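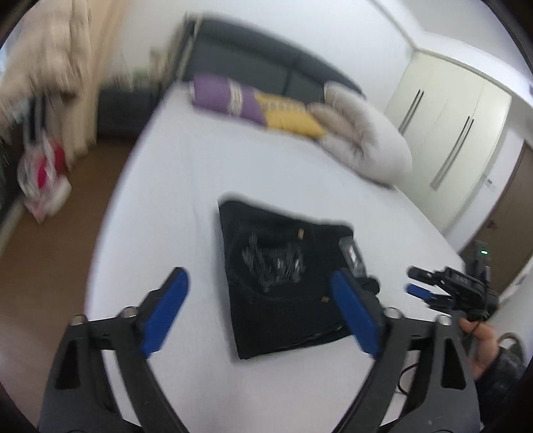
News Products Standards Safety Archive Contact

Automation > Handling > Faults and Recalls

Clock fault in hand-held grippers led to dropped garments at Cerwood

March 15, 2026

A timing fault in a set of hand-held recording grippers has forced the withdrawal of 178 garment-folding recordings and the temporary shutdown of a two-arm folding cell in Cerwood, according to a fault notice issued by Claeys, which ran the recordings.

The notice covers 14 grippers made by Trumisik. They are used in pairs, one in each hand, by operators who fold shirts and other clothing on beds and tables in furnished rooms. The recorded motion is then used to train Timik, the folding program that runs the cell in Cerwood. No one was hurt.

The fault was in the clock signal shared between the two grippers of a pair. Each tool stamps its own camera images and finger position readings, and the pair is supposed to be matched again at the start of every recording. On tools running version 2 of the Trumisik firmware, the match was skipped if an operator stopped one recording and started the next before the first file had finished saving. The second recording then kept the old clock offset, and the offset grew with each further recording made in the same way.

The result was a lag between the left and right hands. In a lagged file, one gripper appears to close on the fabric after the other has already begun to lift. Claeys said the error was small in most files and was hard to see when a file was played back at normal speed. A person folding a shirt also makes small pauses and corrections, and the reviewers who passed the files had put the lag down to these.

The fault showed up on the machine side. After an update to Timik that drew on the newer recordings, the arms in Cerwood began to lift garments with one corner unheld. Thin items slid off the table. In the case that led to the shutdown, a shirt dropped by the left arm was dragged by the right arm into the gap beside the work surface, where it wound around a cable guide. The arm stopped on its force limit. The cable guide was bent and one connector was pulled out of its seat.

Staff at the cell first treated the problem as a mechanical one. The finger pads were replaced and the gripping force was raised, which made the drops less common but left pinch marks on knitted items. The force was put back to its earlier setting after the cause was found.

Claeys traced the fault by comparing finger position against the camera images in each file. In a sound recording, the fingers are seen to meet at the same moment that the position reading reaches its lowest value, and this holds for both tools. The check was run on 2,961 recordings. The 178 that failed had all been made with version 2 firmware, and all came from sessions with quick restarts. Recordings made with the earlier firmware passed.

The status light on the tool gave no warning. It reports power, storage and camera connection, and it stays green as long as those are in order. Clock matching was logged to a text file on the recording unit, but the skipped step was written as a notice at the lowest level and was dropped from the log by default. Trumisik has agreed that a failed or skipped match should be treated as an error.

A corrected firmware has been released. It blocks a new recording until the previous file is closed and the pair has been matched, and it turns the status light off if the match fails. The added wait is longest with slow storage cards. All of the affected grippers have been updated, and operators have been told to keep both tools still between recordings until the lights return.

Until the new firmware has been in use for a full round of sessions, Claeys is also asking operators to close both grippers together once in view of both cameras before touching the garment. The closing motion gives reviewers a fixed point to compare. It is cut from the file before training.

Timik has been returned to the version used before the update, and the Cerwood cell is running again at reduced speed with the original gripping force. A retrained version, built without the withdrawn files, is being tested on flat items such as towels and pillowcases. Shirts and dark knitwear will be added afterward. Dark garments account for a large share of the withdrawn files, and a number of these will have to be recorded again.

The notice makes two recommendations for other users of paired recording tools. The first is to test clock matching under fast restarts as well as in normal use. The second is to run the finger position check on every file at the time of upload. Claeys had been running it on a sample only.

Users with Trumisik grippers on version 2 firmware are advised to stop recording until the update is installed and to keep their existing files, including those that have already been passed. The full replacement schedule for the Cerwood recordings runs to September.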